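Ticket 486 — Paper cups sticking together in stack, rims deforming
Site: Prindau, second-floor refreshment point
Item: Ameo white paper cup, plain, hot drinks
Priority: low
Status: closed
Opened: 2024-03-29

Reported problem

Cups supplied in the current carton do not separate cleanly. Taking one from the stack brings a second with it, or the rim of the outer cup is pulled out of round. Users are squeezing the stack to free a cup, and the squeezed cups then go back on the table with creases in the wall. Two complaints of drips at the side seam, both from cups that had been squeezed. No fault reported with the previous carton, same supplier, same stated capacity.

Initial checks

Carton label compared with the order. Product code matches. Batch differs from the October delivery.

Storage checked. The carton had been kept on the bottom shelf of the Drivik cupboard, lying on its side, with a box of printer paper on top of it. Sleeves inside were flattened along one face. Moved to the upper shelf, upright, nothing on top.

Table checked. Pale wood top, level, dry at the time of inspection. The stack is normally kept at the wall end, away from the kettle.

Test 1, single cups

Took 18 cups from the middle of a fresh sleeve, separated by hand with a quarter turn. Each one was tipped over the table to look for loose fibre or coating dust, then set down on its rim to see whether it rocked.
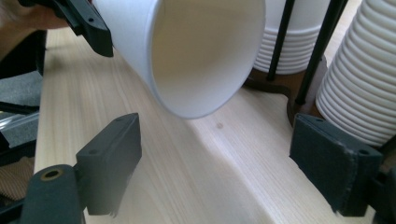
No dust in any of them. Sixteen stood flat. The other two rocked slightly, and both had a rim that measured oval across the mouth. Seam glue continuous on all 18. Base crimp tight, no gap when pressed with a thumb from inside. Filled four with water at drinking temperature and left them for 40 minutes on kitchen paper. Paper stayed dry.

Conclusion so far: the cups as made are within what we would accept. The oval rims came from the flattened side of the sleeve.

Test 2, stacked

Re-nested the same cups mouth down and pressed the stack once with a flat hand, which is what people do when they tidy up. Separation force went up noticeably. The last cup on needed a twist before it would move. Repeated without pressing: cups came away singly every time.

Repeated again with cups from the old carton (a part sleeve was still in the drawer). Same result when pressed, slightly easier when not. The taper looks the same by eye. I have no gauge here that would settle it.

Holding the stack part-way up and pulling is the worst method. The grip closes the outer wall on to the ones inside and they lock. Gripping close to the rim of the end cup and turning it works with either carton.

Action proposed: keep the stack short, mouth down, do not press, replace the squeezed cups. Return of the carton to the supplier not recommended on present evidence.

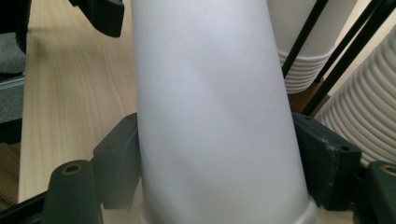

Remo Kälin replied that he agreed on the return but not on the stack height. A short stack means somebody has to refill it twice a morning, and the refill is when the pressing happens. He asked whether a wall tube dispenser had been considered, the Eberhard pattern with the rubber lip, and whether the lip would mark the rims.

Response

Considered. The tube takes a full sleeve and holds the cups mouth down, so no one has to handle the stack. The lip is a possible problem with the oval ones — they may hang up and need a pull. Suggest we use up the flattened sleeves on the table first and load the tube only from undamaged ones.

Wall fixing is two screws. Position to be to the left of the sink, clear of the cupboard door when open.

Follow-up

Dispenser fitted and loaded with one sleeve. First cup out came with a second attached; turned the sleeve by hand, reloaded, no repeat. Rims checked on ten cups after dispensing, no marks.

Flattened sleeves labelled "table only". Squeezed cups, almost a full sleeve of them, put aside for holding pens and teaspoons.

Note added to the cupboard door: cartons upright, upper shelf, nothing on top.

Reopen under the same number if seam drips are reported on cups taken from the tube.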